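Kolix Soft Goods, wrist view
README, last touched 11 September 2023

What you get: 486 episodes of a single arm handling things that squash, sag or shed. The wrist camera is the only camera. We had opinions about adding a second one, and then we had a budget.

Episodes were teleoperated at the Kernport bench by Lahcen Hajji and Houda Radwan. Unai Soler wrote the recorder and would like bug reports sent to him in writing. Each episode folder holds the video, the joint positions, the gripper opening and a one-line task note typed by whoever was driving. Spelling in the notes is original.

Close-up views are common. When the gripper goes in near something plush, the nearest fabric goes soft and the hardware stays crisp, so you will learn a lot about our screws.

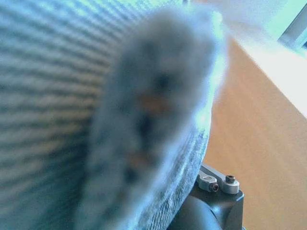
Wrist view: fuzzy gray item against ribbed gray-blue material, gripper bracket at lower right.

Expect blown-out highlights too. We left the exposure alone and did not filter on sharpness - a model that only works on pretty pictures can go work somewhere else.

Splits
train: 398 episodes
val: 49 episodes
test: 39 episodes

Known problems
- 3 episodes in train have no task note. They are listed in missing_notes.txt.
- Gripper opening is logged as commanded, not measured. On thick fabric the two disagree, sometimes badly.
- "Success" was marked by the driver, who is not a neutral party.
- Folder names from August use the old numbering. Use the index file and don't sort by name.

Please don't use this set to rank grippers. It has one gripper.

Questions about splits go to Wing-yan Kuo. Complaints about the file format go to Unai, see above.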